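April, a quarter past nine at night

Supplies day. I had been putting it off since the radiator man came and moved everything off the hall shelf and onto the landing, where it has been living in two bags and a shoebox ever since. My plan was to have the whole washroom cupboard sorted by lunch. I have had this plan before, in other houses, and it has the same success rate in all of them.

First discovery of the morning: I own far more toothpaste than anyone with one mouth should. It seems that each time I go to the pharmacy in Kesbridge I have a small private panic about toothpaste and buy another tube. I have never once had this panic about light bulbs, and so I have been brushing my teeth, very thoroughly, in the dark end of the bathroom since February.

Second discovery: the drain at the back of the cupboard shelf isn't a drain. It's a hole. I put a jar of cotton balls over it and moved on with my life.

Dwynwen Sayce came up at eleven with her own ideas about baskets. She believes in wire. Wire lets you see what you've got, she says, and a thing you can see is a thing you won't buy again. I pointed out that I could see the toothpaste perfectly well and it hadn't stopped me. She said that was a different problem and did I have any coffee. I did. We drank it standing up, looking at the landing, like two people at the edge of a cold lake.

She's right about the wire, which is annoying. The old plastic tub I had been using was the kind where everything sinks. Combs went in and were never heard from again. When I tipped it out I found three of them, a ticket stub from the Drurcombe bus, a sewing kit from a hotel I don't remember staying in, and a bar of soap that had bonded with a receipt. The receipt was for 92 cents. I would love to know what I bought for 92 cents. I can't think of anything.

The new rule, as laid down by Dwynwen between sips: tall things stand up, small things go in cups, and wrapped things stay wrapped till somebody needs them. That last one was aimed at me. I am an unwrapper. I like to get home and open everything at once and then have a drawer full of naked toothbrushes looking at me. She finds this unsanitary. I find it festive, but I lost the vote, there being only two of us and one of us having brought the baskets.

So the spare toothbrushes are staying in their wrappers. They're for guests, in theory. The last overnight guest I had was my cousin, who brought her own, and an electric one at that, and charged it in my kitchen next to the bread.

We broke for lunch at one. Eggs. I will not record what happened to the eggs.

The afternoon was wiping. I am a great believer in wiping as a substitute for cleaning. You pull one out, you go over the shelf, you feel you've done something about your character, and the lid snaps shut and it's over. Dwynwen takes a stricter line and thinks you should use soap and hot water first. I told her the shelf had been through enough.

At three we had a long and serious discussion about whether the wipes live in the bathroom or the kitchen. I said bathroom. She said kitchen, since that's where the mess is. I said she hadn't seen my bathroom at seven in the morning. She said she had, in January, when her pipes froze, and she would rather not go into it. The wipes are in the bathroom for now, pending appeal.

Then Mrs. Jasińska from downstairs knocked to ask if we were moving furniture. We were not. We had dropped the shoebox, which had all the nail scissors in it, and they had gone down the stairs one at a time in a very unhurried way. She helped collect them and left with two tubes of toothpaste, so I count that as progress.

My step counter says 3,364, which seems high for a person who spent the day going between a landing and a cupboard, but then the cupboard is at the wrong end of the hall and I kept forgetting what I had gone there for. Dwynwen's said 1,171. She sat down more, and pointed.

Where things stand at bedtime: shelf wiped, combs reunited, landing clear except for one bag that neither of us would look inside. Hole still a hole. I have written LIGHT BULBS on the back of my hand, in pen, and will wash it off in the shower tomorrow before I get anywhere near a store.

I do like the blue-green bottle and cup, though. They cost more than they should have and I bought them purely for the color, in a weak moment, with the light coming through them. Dwynwen said they'd show every water spot. They will. I don't care.

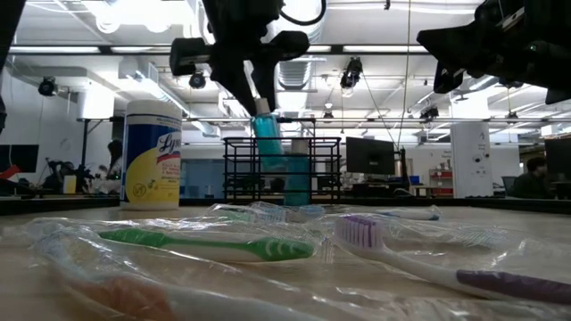

Bottle and cup, wire rack, wipes, and the toothbrushes still in their wrappers.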